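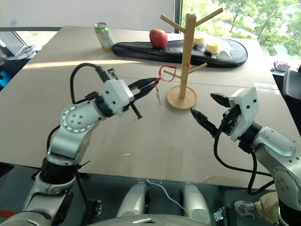 Two robotic arms over a cardboard-covered table, the left one holding a small red loop of cord.

Unit 4: Shared characters and the team-up story

Reading for this unit: course packet, section 4, plus the first two issues of The Brelier Company. Bring the packet to class.

1. Terms

A crossover is a story in which characters from separate works meet. A shared universe is a setting in which such meetings are assumed to be possible all the time. The two get mixed up in student papers. A crossover can happen once and leave no trace. A shared universe has to keep track of itself, and somebody has to decide what counts.

A team-up book is a series built on crossover as its regular business. The cast may be owned by one publisher, licensed from several, or taken from the public domain. In this unit we deal mostly with the third case.

Pastiche: a character who is plainly modeled on an existing one but carries a different name. Used when the original is still under copyright, or when the writer wants room to change things.

2. Why public domain casts

Cost is the first answer. A small press can't license a famous detective, but it can use one whose copyright has run out. Readers also arrive knowing who these people are, so the first issue can skip most of the introductions. The drawback is that every other small press has the same list of names. Look at how many vampire counts turned up in the packet's checklist alone.

Remember that a character can be in the public domain while later additions to that character are not. A cape, a catchphrase or a sidekick may come from a film made decades after the book. Check the source text before you use a detail in your project.

3. Case: The Brelier Company

Published by Tirer, a small black-and-white line, in 12 issues. The setting is Stalau, an imaginary port city where the ships from a number of old adventure novels are all said to have docked. The harbor does most of the work of explaining how the cast could meet. Compare this with the usual device of a government office that recruits everyone in the opening chapter.

The print run on issue 1 was 988 copies. By the last issue it had fallen to around 700, which is a mild drop for a series of this type.

Points to mark as you read:

Issue 1, pages 3 to 9. Five characters are brought in with no captions naming them. How does the reader know who they are? Look at clothing, speech and props separately.

Issue 1, last page. The letter is signed Ivanyshyn. This is the only main character made up for the series. Keep a list of what the others know about Ivanyshyn and what only the reader knows.

Issue 2, the dinner sequence. Each guest tells a story from his or her own book. Two of the stories can't both be true in the same world. The series doesn't settle it.

4. Moving a team through time

Some team-up books change their cast by period: a Victorian group, then a group from the 1920s, then one from the 1950s. The premise stays and the members are replaced. This brings up a practical question of what the group needs in order to be recognized as the same group. Common answers are a shared headquarters, a name handed down, one member who doesn't age, or a fixed set of roles (the leader, the strong one, the scientist, the one who can't be trusted).

The fixed set of roles is the easiest to spot and the easiest to do badly. If a character is chosen only to fill a slot, the scenes tend to go flat. In class we will try swapping two members between roles and see what has to change in the plot.

5. Assignment

Pick a decade before 1930. Put together a team of four to six characters from works published in that decade. Write a proposal of 700 words or less covering the setting, the reason they meet, and the problem in the first story. Add a source line for each character, with title and year of first publication.

The proposal is worth 80 points. The remaining 20 are for the source lines. Points come off for details taken from later adaptations, so see section 2 again.

Drawings are welcome but not graded. Proposals are due at the start of the Unit 5 class.

Next unit: sequels by other hands.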